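Low salt stock cubes — do they count as low?

Hamdan
Doctor wants my husband on less salt. Bought the Niston reduced ones, packet says 300 mg sodium a cube. Is that salt or not??

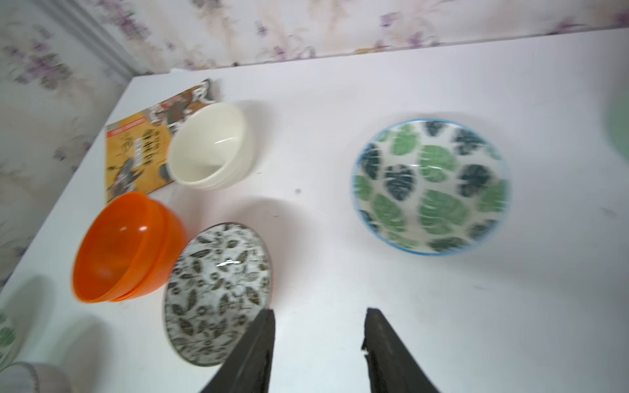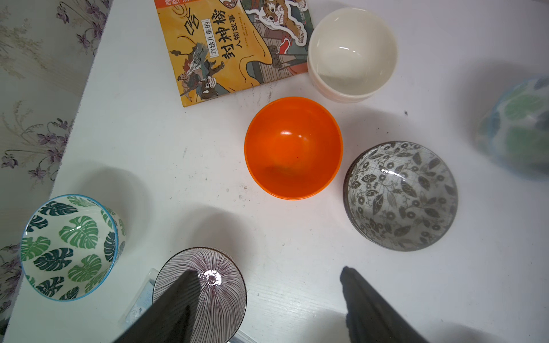
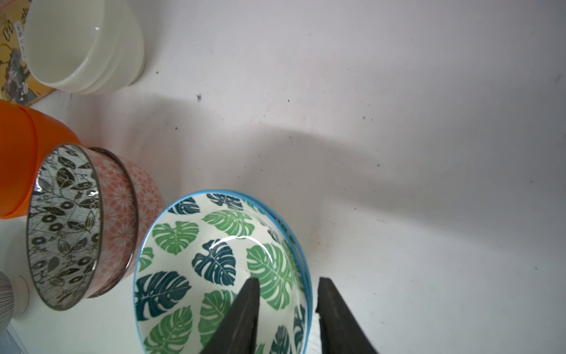
Also he has soup most days, so it adds up.

gretano_9
Sodium isnt salt. Times it by 2.5, so 300 mg is 0.75 g salt. Half a cube and more pepper — fine for us.

Detik
just use water

Pear Tree
Check the bread too, ours was worse than teh soup. And ask the pharmacist before buying salt substitutes, some have potassium in.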